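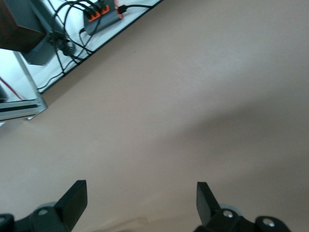

Moya Bench Support, Dulis Robotics Lab

5 min read

Ticket 1813: right gripper opens by itself during drawer pull
Opened by: Marisol Pettigrew
Assigned to: Hamish Lindsay
Priority: high (safety)
Status: monitoring

Hi Hamish, sorry in advance for the length of this one, but you did say last time that you wanted everything in the ticket and not in five chat messages!

So. The right arm on the two-arm bench is letting go of things. I'm running the drawer routine, which you know: the arm comes in from the side, closes on the bar handle, pulls the drawer out, waits, pushes it back. Thursday, October 22, 2026 was supposed to be a boring day of just letting it cycle. The first time it happened I figured it was a bad grasp. The fingers closed on the bar, the pull started, and then partway out they popped wide open and the arm kept on moving backward with nothing in it. No error on the screen. The routine thought it had pulled the drawer all the way and carried on quite happily to the push.

That last part is what bothers me, and it's why I marked this as safety. A missed grasp on a drawer is annoying. A gripper that opens when it feels like it, with an arm still moving behind it, is something else, and we had a glass jar routine on the schedule for next week. I've pulled the jars off the schedule until this is sorted.

I ran it 21 times after that, watching every one with my hand on the stop. It let go on five of them. The left arm didn't drop anything, but it also does much less in this routine, so I wouldn't read a lot into that.

Stuff I checked before bugging you:

- Restarted the Grundano controller software. No change.
- Full power cycle of both arms, with the long wait in between. No change (I did get a coffee out of it).
- Looked over the finger pads and wiped them down. They were fine as far as I could tell.
- Snugged up the finger mounting screws I could reach. None of them were loose.
- Put the closing force back to the default, in case somebody had been playing with it. It was already on the default.
- Ran open and close over and over with the arm parked and not moving. Perfect every time, which made me want to throw something. 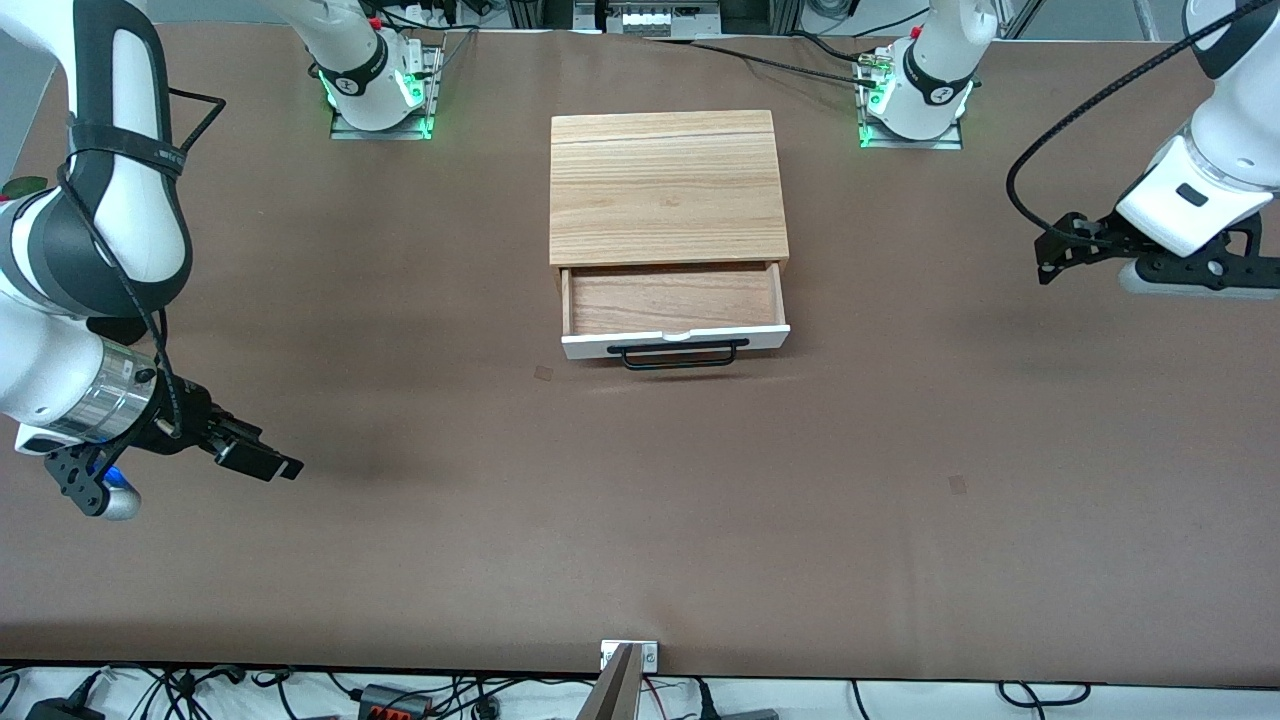
Two-arm bench with the cabinet drawer partly open. Right arm is on the left side here.

The lights on the bases are no help, by the way. They stay green straight through a drop. If you're standing at the bench and going by the lights you'd have no idea the gripper has just quit on you. Can we please get a lost-grip warning hooked up to something people will see? I'd settle for a beep.

Reply from Hamish, same afternoon

Thanks, this is a good write-up and please don't run it any more today. Fine when parked and bad when moving makes me think cable before anything else. The gripper cable on that arm runs down the outside and has to flex a lot every time the wrist turns. If the gripper loses power for a split second it reboots, and on the Vamine grippers the first thing they do after a reboot is open all the way to find their zero. So it wouldn't be "deciding" to let go at all. It would be waking up.

Could you pull the gripper log and look for startup lines in the middle of a run? And hit the stop before you go anywhere near the cable, even if the arm looks parked.

Back to me

Okay, you called it. The log has a startup line for every one of the drops, and none in the good runs apart from the normal one at the beginning. I lined up the times with the joint positions and they all land in the same part of the pull, when the wrist is rolling back toward level. I had that log open two hours earlier and scrolled right past those lines. I was looking for the word "error."

With the stop pressed and power on to the gripper only, I wiggled the cable by hand. Nothing up high near the strap. Nothing in the middle of the loop. Then I bent it gently close to the connector at the wrist and the fingers opened. Did it again, opened again. Very satisfying and a little creepy.

I swapped in the spare from the drawer (there's only the one spare, so please order more) and left more slack at the wrist than the old one had. I also changed the tie point so the bend isn't happening right behind the plug. Then I took the arm slowly through the whole wrist range, with the fingers open and clear of everything, and watched the log. No startup lines.
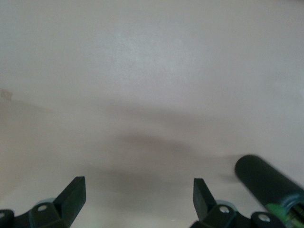
After the cable swap

I ran 19 drawer cycles at reduced speed and all of them held. Then I went back to normal speed for the rest of the shift and it held there too. I'm not calling it fixed yet. The old cable probably took since July to get that bad, so one good evening doesn't prove a whole lot.

Still open:

- The routine needs to check that the gripper is holding something before it carries on. Hamish is adding a stop if the fingers read fully open during a pull.
- Ask Vamine if the open-on-reboot thing can be turned off. I really don't like it as a default.
- Left arm has the same cable tied the same old way. I'd like to redo it before it starts acting up.
- Old cable is in a bag on Hamish's desk with the ticket number on it. Please don't put it back in the spares!
- Jar routine stays off until the first item is done and tested.

I'll leave this on monitoring and add a note if I see another startup line mid-run. If you're on the bench while I'm out and the fingers open when they shouldn't, hit the stop, save the log and write it in here, even if it only happens once.

Marisol

Contact Moya Bench Support | © 2026 Dulis Robotics Lab | Back to top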